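Gripper budget, second pass

The Skideck quote came back at $1547 per hand-held gripper, fingers and mounting blocks included. Shipping to Sinville is extra. I had planned on 5 units. The budget now covers three, plus spare bushings at $7 each.

Momeo is cheaper, but its fingers open only 50 mm. Tall boxes are most of our pick list, so opening width and finger grip matter more to me than weight. I'm holding the order until December and putting the difference into spares.

A narrow blue box between the fingers, with the basket behind it:

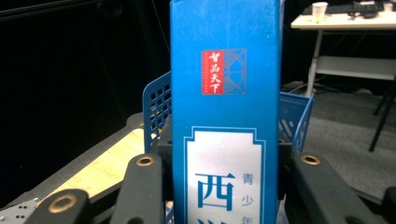
What's left to price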